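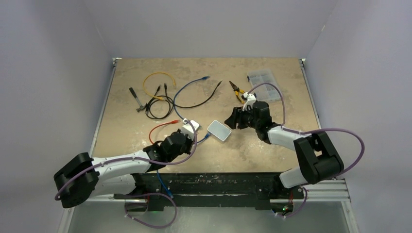

Amside, im Oktober - Zwei Roboterarme, eine gemeinsame Schiene, ein Tisch voller Kabel. Die offene Werkstatt Hirach stellt ihren Eigenbau "Tullum" vor. Zweiarmige Arbeitszelle, komplett in der Gemeinschaftswerkstatt aufgebaut, Thema der ersten Runde: Netzwerkkabel und Stecker.

Bauzeit rund 70 Abende. Geplant waren deutlich weniger, aber das Gestell musste nochmal runter, weil die Schiene vorne nicht fluchtete. Jetzt sitzt sie. Beide Arme auf der schwarzen Schiene an der Vorderkante, Tischplatte in Marmoroptik, helle Wände an drei Seiten. Alu-Profil am Rand. Die Leitungen der Arme sind lila, am linken Arm mit kleinen weißen Bindern an den Gliedern befestigt. Die Schlaufen sind mit Absicht großzügig - beim ersten Aufbau waren sie zu kurz und der Arm hat sich bei jeder zweiten Drehung selbst ausgebremst.

Gearbeitet wird mit dem, was in der Werkstatt sowieso rumliegt. Blaues Netzwerkkabel, gelbes, schwarzes, ein dünnes rotes mit rotem Stecker. Dazu Zange, Hammer und der durchsichtige Sortierkasten hinten rechts in der Ecke. Linker Greifer hält ein kleines weißes Verbinderstück, der rechte ein kleines weißes Kunststoffteil. Wer schon mal versucht hat, einem Greifer ein weiches Kabel beizubringen, weiß was da an Zeit reingeht.

"Starre Teile konnten wir nach ein paar Wochen. Kabel sind was ganz anderes, die liegen jedesmal anders", sagt Luuk Jacobs, der den Aufbau bei Hirach koordiniert. "Wir räumen den Tisch auch nicht extra leer. Zuhause auf der Werkbank ist ja auch nie leer."

Die Steuerung heißt intern Urrutia und läuft auf einem gebrauchten Rechner. Bisher 266 Durchgänge protokolliert, Auswertung läuft noch. Die Protokolle gibts auf Anfrage, auch die misslungenen. Stückliste, Zeichnungen für das Gestell und der Verdrahtungsplan werden noch im Oktober zum Nachbauen freigegeben. Achtung: Plan ist für Leute mit etwas Erfahrung, die Elektronik unter der Schiene ist eng verbaut und noch nicht hübsch.

Offener Werkstattabend zum Projekt ebenfalls im Oktober, Beginn 17 Uhr, Eintritt frei. Vorführung der Zelle in kleinen Gruppen, danach Fragen und Rumschrauben am Zweitgestell. Eigene Kabelreste und Stecker gerne mitbringen, wir nehmen alles. Anmeldung nicht nötig, nur Schulklassen bitte vorher kurz bescheid geben.

Pressekontakt: Luuk Jacobs, Offene Werkstatt Hirach, Amside. Bildmaterial und Interviewtermine auf Anfrage, Antwort meist am selben Abend. Abdruck honorarfrei, Beleg erbeten.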